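Site visit: Larkholm central kitchen, simulation and handling group
January 28, 2023

Larkholm runs the meal preparation unit that supplies the Ineck care homes. Two-arm handling cells are planned for the condiment and reheating stations, and every task is rehearsed in simulation before anything is bolted to a bench. The visit began in the simulation office, where the counter task was on screen.

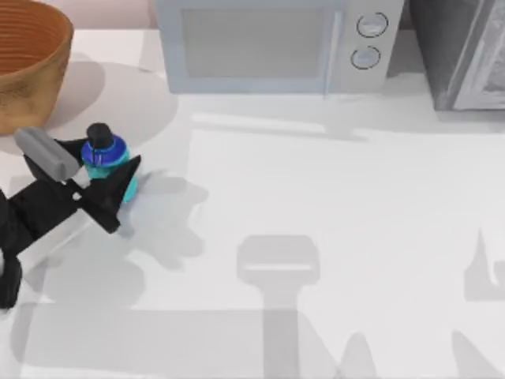
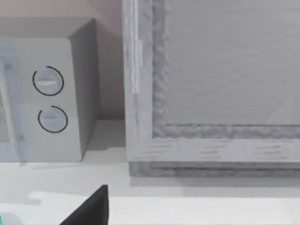
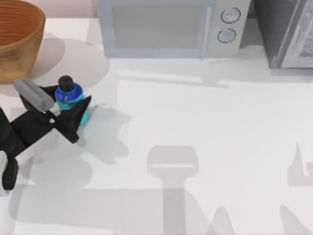 Rendered counter, bottle-handling task.

Maarja Vanags leads the handling group and spent nine years on the line before that. Her staff are former station workers for the most part. They set up the task, review the runs and mark the ones to be thrown out. On the day of the visit the task library held 396 runs accepted for training out of 3758 recorded. The main grounds for rejection are a poor grip angle and contact with an appliance.

The production floor is one level down. Stations are still manual. A worker at the reheating station handles 757 containers per shift, and the repeated reach to the back of the counter is the motion the company wants to remove first. Wrist complaints are logged by station, and reheating has led the list since June.

Job changes were discussed at some length. Under the current plan, a station with two workers keeps both. One loads and clears, the other supervises the cell and does the hygiene checks, and they swap at mid-shift. Pay grade for the supervising role has not been settled. Two workers we spoke with wanted that in writing before the first cell arrives, and also asked who answers for a spill when the arm caused it. Vanags said the second point is open.

Grippers will come from Vosetti and the benches from Ozoliņš. Bench height is fixed at the present figure, so manual work can resume at the same counter during a fault.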